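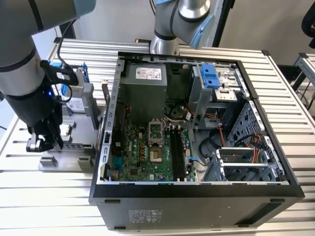

作業台に横倒しにしたデスクトップ機と、二本のアーム。

共同工房の作業台で、中古のデスクトップパソコンを分解する装置を組んでいる。アルミフレームの台に二本のロボットアームを据え、側板を外した筐体を寝かせて、部品を抜いたり差したりさせる。仲間うちではこの装置をトリサダノ(Trisadano)と呼んでいる。由来は工房の古い看板の文字で、深い意味はない。

この文章で言いたいのは一つだけだ。個人や小さな工房が自動化に取り組むなら、新しい製品を組み立てる機械よりも、古い製品をばらす機械から始めたほうがいい。組み立てを先にやりたくなる気持ちはわかる。私もそうだった。それでも分解のほうを勧める。

組み立ての自動化は、条件がそろっていることを前提にしている。部品は新品で、寸法は公差に収まり、向きもそろって供給される。工場ではその前提を守るために大勢の人が働いている。家庭や共同工房には、その前提を守る人も設備もない。ねじを整列させる供給装置を一台作るだけで、ひと夏が終わる。私の場合は本当に終わった。八月の週末を全部使って、できあがったのは同じ規格のねじを一本ずつ出すだけの箱だった。その箱はいま棚の上にある。

分解では、物は最初から組み上がった状態でそこにある。部品はどれも筐体に固定されていて、位置が決まっている。電源の位置、メモリスロットの位置、ドライブベイの位置は、同じ機種ならほとんど変わらない。供給装置はいらない。筐体そのものが治具の役目をしてくれる。これは小さな工房にとって大きな違いである。

もちろん難しさはある。古い機械は一台ごとに違う。埃の量が違い、ケーブルの癖が違い、前の持ち主がメモリを足していたり、ねじを一本なくしていたりする。いちばん厄介なのはケーブルだと思う。電源から出た線の束は、硬い部品と違って決まった形をしていない。アームの通り道に線が一本垂れているだけで、昨日うまくいった動作が今日は失敗する。

だが、その難しさこそ小さな工房が引き受ける価値のあるものだと私は考えている。同じものを同じように百万回つかむ仕事は、工場の専用機がとっくに片づけている。趣味や小規模の研究がいまから追いかけても、遅くて高いものができるだけだ。少しずつ違うものを、ゆっくりでもいいから壊さずに外す仕事は、まだあまり手がついていない。

装置の話をもう少し書く。アームは二本必要だった。最初は一本で足りると思っていた。ドライブを引き抜くだけなら一本でもできる。ところがコネクタを外す場面になると、片方で押さえて片方で引くという、人間なら考えもせずにやる動作がどうしても要る。片手に軍手をはめてパソコンの中をいじってみれば、一本アームの苦労はすぐにわかる。ラッチを押しながら引く、板を支えながら持ち上げる、線をよけながら差し込む。どれも両手の仕事である。

二本にすると今度は干渉の問題が出る。デスクトップの筐体は、人の手には広くてもアームには狭い。二つの手先が同時に中へ入ると、手首どうしがぶつかりそうになる。動作計画のソフトで避けるのが正しい方法なのだろうが、私たちは順番を決めることで済ませている。片方が入っているあいだ、もう片方は縁の上で待つ。遅い。しかし遅くて困ることは、いまのところ何もない。

速さについての考え方は、工房の中でも割れている。制御まわりを受け持つ鍾雅琴(Yaqin Zhong)は、待ち時間を削るべきだと言う。一台に40分かかるなら、慣れた人間がドライバーを持ったほうが早い。数字だけ見ればそのとおりで、反論は難しい。私の答えは、比べる相手が違うというものだ。私たちが比べるべきなのは慣れた人間の手際のほうではない。手間に見合わないという理由で、開けられもせずに破砕機へ送られる筐体のほうである。40分かかっても、ドライブと電源が使える状態で残るなら、残らないよりいい。

この点で彼女と意見が一致したことはまだない。速さを問題にしなければ改良の目標がなくなる、と彼女は言う。それも一理ある。だから記録だけはつけている。これまでに試した抜き差しの動作は983回になった。成功と失敗の別と、失敗ならどの段階だったかを一行ずつ書いてある。失敗の多くは、つかむ瞬間より、つかんだあとに部品を置く場面で起きている。つかむほうばかり気にしていたので、この記録がなければ気づかなかったと思う。

置く場所には灰色のプレートを一枚用意した。外したものを机に直接置くと、次につかむときに位置がわからなくなる。プレートの上に決めた位置があれば、抜いたドライブをそこに置き、同じところからまた取れる。手先の工夫に何週間もかけたあとで、いちばん効いたのがこの板だったのは少し悔しい。これから始める人には、手先より先に置き場所を作ることを勧める。アームの性能に費用をかける前に、板を一枚切ったほうがいい。

手先は二本指のままにしている。吸盤も試したし、指を三本にする案もあった。部品ごとに手先を替える仕組みを作れば、成功する動作は確かに増えるだろう。ただ、替える仕組み自体が故障の種になる。週末しか触れない装置では、故障の種は少ないほうがいい。二本指でつかめないものは、いまは人がつかむ。

人がつかむ、というところに引っかかる読者もいるかもしれない。自動化と言いながら手を出すのか、と。私はそれでいいと思っている。工房の装置に完全な無人運転を求めると、最後の一割のために全体が止まる。CPUソケットのまわりなど、失敗したときの損が大きいところは人がやればいい。ねじが錆びていれば人が回せばいい。どこまでを機械に渡すかは、技術の限界だけでなく、その場にいる人の都合で決めてよいものだ。

同じ工房のウィルマ・ディールクス(Wilma Dierckx)は家具の人で、この装置には関わっていない。彼女の持っている集塵機を借りるために話をしたとき、なぜ売り物にならないものをそんなに丁寧に外すのかと聞かれた。彼女は古い椅子を直すとき、接着剤をゆるめて一度すべてばらすという。ばらさないと直せないからだ。私はうまく答えられなかったが、あとで考えると、彼女の仕事がそのまま答えになっていた。ばらせないものは直せない。パソコンが捨てられるのは、壊れた部分があるからというより、壊れていない部分を取り出すのに手間がかかるからだと思う。

ここで設計する側にも一つ言っておきたい。事務用のデスクトップ機は、分解する相手として扱いやすい部類に入る。工具なしで開くもの、ラッチ一つでドライブが外れるもの、手をかける場所に色がついているものがある。保守する人間のために考えられた形は、アームにとっても助かる形だった。色のついたラッチはカメラで見つけやすく、まっすぐ抜ける部品は二本指でも抜ける。反対に、薄いノートパソコンは私たちの装置では歯が立たない。接着剤で貼った電池をアームで剥がす気にはなれないし、危ないのでやるつもりもない。

人の手に親切な設計は機械の手にも親切である、というのがこの装置を組んでいて得た一番の収穫だ。修理しやすさを求める声は、たいてい消費者の権利として語られる。それに加えて、回収や再利用を自動化できるかどうかの分かれ目としても語られるべきだと思う。将来どれほど器用なロボットが出てきても、接着剤で固めた箱を開けるより、ラッチのついた箱を開けるほうが安く済む。

費用のことも書いておく。二本のアームは決して安い買い物ではなく、個人で持つのは勧めない。私たちも一人では買えなかった。フレームや治具の材料は知れているが、アームだけは桁が違う。こういうものこそ共同工房に向いている。旋盤や大型の切断機を共有してきたのと同じように、アームも共有すればいい。毎日使う人はいないのだから、予約表に枠が一つ増えるだけである。予約のない晩には、私とは別の目的で使っている人もいる。

これから試したい人に、手順として伝えられることは多くない。同じ機種の中古を何台かまとめて手に入れること。電源コードを抜き、十分に時間をおいてから開けること。電源ユニットの中には決して手をつけないこと。ドライブの中身は、外す練習を始める前に消しておくこと。最初の目標はドライブ一台の抜き差しにして、メモリはそのあとにすること。メモリは軽くて小さいので簡単に見えるが、両端のラッチと溝の向きがあって、ドライブよりずっと難しい。私たちは順番を逆にして、スロットを一つ割った。

次は、外した部品を元の筐体に戻すほうに時間を使う予定でいる。抜くことはだいぶ安定したが、差すことはまだ任せられない。組み立てより分解が先だと書いておいて、結局は組み立てに戻ってきたことになる。ただ、一度ばらした経験があると、どこに力がかかり、どこに余裕があるかがわかっている。去年の私がねじの供給装置から始めたときには、それが何もわかっていなかった。棚の上の箱は、そのうちばらして材料に戻すつもりだ。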